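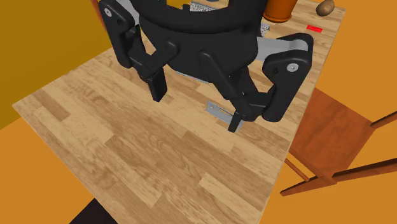

Jolene Lowther wrote back on the last report that it spent two pages on the wash stand and only one line on whether people were bringing their jars back, and she asked for that to be put right this time. Jar returns therefore come first below, and equipment has been kept short.

Progress report, second period
Sternham Community Preserving Kitchen
Prepared for the Katene Fund by Ekaette Tijani

Jar returns

We started the period with 1,000 jars bought from the grant. The deposit was set at a level we thought people would notice without being put off, and for the first few weeks it was too low. Jars went out full of chutney and stayed out. We raised the deposit in May and put a return crate at the Imadley bus shelter as well as the one by our own door. Returns picked up after that, and most of the increase came through the Imadley crate. People there had told us at the start that they would not make a trip to Sternham to hand in an empty jar, and we should have listened.

We now have 500 jars washed and on the shelf, ready for the plum season. The rest are either out with customers, in use for our own batches, or broken. Breakage has mostly happened in the crates, when people drop jars in from the top. Tipene Fairweather has fitted cardboard dividers. They get soggy in rain and will need to be replaced with something better before fall.

Lids are a separate matter. We do not reuse them, and the cost of new ones has gone up since we put the budget together. The change is set out under Money.

Fruit supply

The arrangement with the Metine orchard is working. They let us pick windfalls and seconds after their own crew has been through, and we pay by the crate. Rhubarb came from gardens in Imadley, more than we could handle in one week. Some of it was frozen and went into a ginger jam later, which sold well enough that we plan to do it on purpose next year.

Gooseberries were poor. Two of the gardens that had promised fruit lost nearly all of it to sawfly, and the batch we did make was small and too tart for most people. It is still on the shelf at a reduced price.

Sessions

The kitchen opens on Saturday mornings for anyone who wants to come in and cook a batch. People bring their own fruit or use ours, and they leave half of what they make for sale. Attendance has been steady. We had hoped to add an evening session, but the hall is let to a choir on the evening that suited most people and the others did not draw enough names. We have dropped the idea for now.

Jussara Prado ran 3 classes on low-sugar preserves. These were full, with a waiting list. Several people who came to the classes have since become regulars at the open sessions, and two of them have taken the food hygiene certificate at our expense. Her recipe sheets have been typed up and are kept in the blue folder by the scales. We will send a set with the next report.

There was one batch we had to throw out. A set of apricot halves was packed with too much headspace and the seals did not hold. None of it had been sold. The written procedure now says to measure headspace with the gauge on every jar, and the gauge hangs on a string at the filling station so that it does not walk off.

Equipment and premises

The second burner was installed and inspected. The steam from two pans going at once is more than the window can clear, and paint has started to lift above the sink. Costel Lazăr has looked at it and recommends an extractor fan vented through the side wall — the landlord has agreed in principle but wants a drawing first.

Shelving was the other large item. The old shelves bowed under full jars, so the new ones will be held up on metal angle fixed to the wall studs, with a wooden lip along the front. The wall on the left will be done first, then the one behind the door.

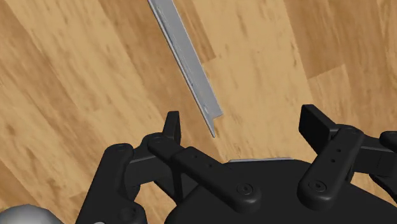
Metal strip on wooden boards.

Money

Spending is within the grant overall, with two lines moved. Lids and labels are over by 300 dollars, for the reason given earlier. We covered this from the publicity line, where we had allowed for printed banners and found that a notice at the post office and word of mouth brought in as many people as we could seat. Income from sales has been put back into sugar, fruit and gas, as agreed.

The extractor fan was not in the original budget. We would like to use what remains in the publicity line toward it and ask the Fund to confirm that this is acceptable. If it is not, we can run one burner at a time through the winter, though it would mean shorter sessions and fewer people at each.

Next period

Plums begin as soon as Metine calls us, and that will take most of our time for a month. After that come apples, quince if we can get any, and the marmalade oranges, which have to be ordered early. Jussara has offered to repeat her classes and to add one on pickles. We also want to try a third return crate, outside the school in Sternham, once the head teacher has said where it may stand.

We have not yet found a good way to keep track of which customers hold deposits from before the increase. At present we refund everyone at the new rate. It costs a little and saves argument, but we would be glad to hear how other groups supported by the Fund have handled it.

Sternham Community Preserving Kitchen | Contact us | Copyright, all rights reserved | Back to top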